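**Moving the desk drawer, a thread**

Desk goes to its new owner in April, so the drawer has to be emptied first. I'm doing it on the bed, one handful at a time. Posting as I go so I don't quit halfway.

---

Background: I'm moving from a two-room place on Aquino Street to a one-room place on the same street. The desk doesn't fit. I measured twice. It sold in an evening for $54, and I threw in the lamp.

---

The drawer is the part I put off. Clothes are easy, books are easy. The drawer is where everything went that was too small to have a place of its own. Batteries, cords, half a pack of gum, keys to a bike lock I no longer have.

---

Rule for today is that each thing gets one of three answers. It goes in the box, it goes in the trash, or it stays out on the quilt until I can say what it belongs to. The third answer is allowed, but whatever is still out at dinner time gets decided then.

---

The box is an old carton, low and wide. I picked it over a deep one on purpose. In a deep box the small things sink, and you end up with a drawer again, only worse, and with no handle.

---

Chargers and the stapler have been the slow ones so far. A plug with no cable could belong to anything in the house.
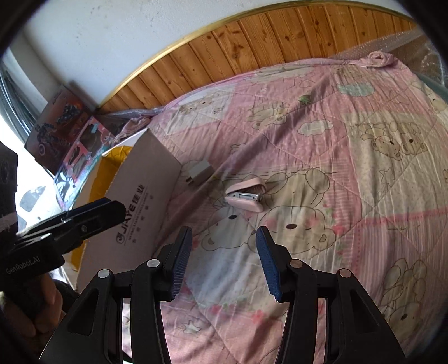

Kristine Belmonte says to tape each charger to the thing it charges and stop treating them as a category. She did it when she moved and hasn't opened a cord bag since.

---

I like that and I'm going to do it for the phone and the speaker. It doesn't help with a plug on its own, though. I have to find out what it fits before I can tape it to anything.

---

Tested what I could. Put the phone cable in, put the speaker cable in, read the fine print on the side of each plug with my phone light. If it gave enough power for the phone it got a strip of masking tape with PHONE on it. If it didn't, I wrote down what it did give and left it out.

---

Trash count is going well. Gone so far: dried-up glue, the manual for a Darkora fan that broke two summers ago, a calendar magnet, rubber bands that snapped when I stretched them.

---

Also gone: receipts. I found one from Piltura for $193 and had to sit down with it for a minute. It was for the bookshelf. The bookshelf is fine. I kept the receipt, so I guess that one doesn't count as gone.

---

Someone asked what bed I'm using as a table. It's mine, with the patchwork quilt pulled flat. I do all my sorting up here. Floor is hard on my knees, and the desk is covered in things that came out of the desk.

---

One warning if you do it this way. Small stuff rolls into the creases. Smooth the quilt before you start and again whenever you get up. I've found paper clips with my feet before.

---

Stapler notes. I opened it up to see if it had staples, then went looking for the refills, then got distracted by the refills. They were in an envelope with stamps on it. The stamps are a price that doesn't exist anymore.

---

Bienvenido Lumanlan asked in a message why I don't put everything in sandwich bags by type. I've tried it. What I get is a lot of bags, and then I need something to hold the bags. I'll bag anything that can spill or scatter, and the rest can lie loose as long as it's in one layer.

---

Took a break and ate lunch standing up. Back to it.

---

For anyone packing a shallow box, this is the order I use. Flat things and rectangles go in first, up against the walls or close to each other. Round things go where there's a space for them. Long thin things like pens go along a side. Anything with a strap or a cord goes in last, coiled if it will coil.

---

I don't follow it very strictly. Half the time I put a thing down where my hand happens to be and move it later.
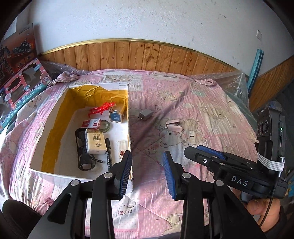

A box like this is supposed to answer questions in the first week at the new place, when you can't find anything and you need tape at eleven at night. So I want the useful things where I can see them from above. The roll of green tape is lying flat with nothing over it, which is how I want it, and so is most of the marker. The tissues are easy to spot too, though they overlap the black strap thing and I'd like those two apart. The stapler and the charger are still out on the quilt in this one.

---

The strap keeps beating me. If I lay it straight it runs under everything else. If I coil it, it uncoils. I'm going to put a twist tie on it and see.

---

Somebody will ask about the red toy figure. It's coming with me. It has lived in every desk I've had and it doesn't take up any room to speak of.

---

On tape for the outside. I have a roll of the wide clear kind, and I bought a second one at Wusero on the corner in case. Low boxes need a strip across the bottom seam and another across each end. The bottom wants to sag when you carry it by the sides. Carry it from underneath if you can.

---

The marker is for the label, so it has to come back out before I close anything. I've sealed a marker inside a box before -- had to write the label in eyeliner.

---

Label is going to say DRAWER. I thought about listing what's inside, but I know what's in a drawer, and whoever helps me carry it doesn't need the list. It'll go on the top and on one long side, so it can be read when it's stacked.

---

Status at 4 p.m. The drawer itself is empty and wiped out with a damp cloth. The liner paper came up in one piece, which was satisfying. There was a dime under it.

---

Left to decide: the stapler and the plug. I've used a stapler maybe once this year. But I need to hand in a signed lease copy, and I know the day I give it away will be the day before somebody wants pages stapled. It goes in.

---

The plug has a deadline of dinner like everything else. I'm going to try it on the little desk fan in the kitchen, and if it doesn't run that, it goes in the electronics bin at the library.

---

Kristine is back, asking if I've checked the bathroom drawer yet. I have not checked the bathroom drawer.

---

Stopping for now. I'm leaving the top open overnight, since something always turns up after you tape it. Kitchen things tomorrow. If you have a good way to pack lids, reply here -- I have more lids than pots.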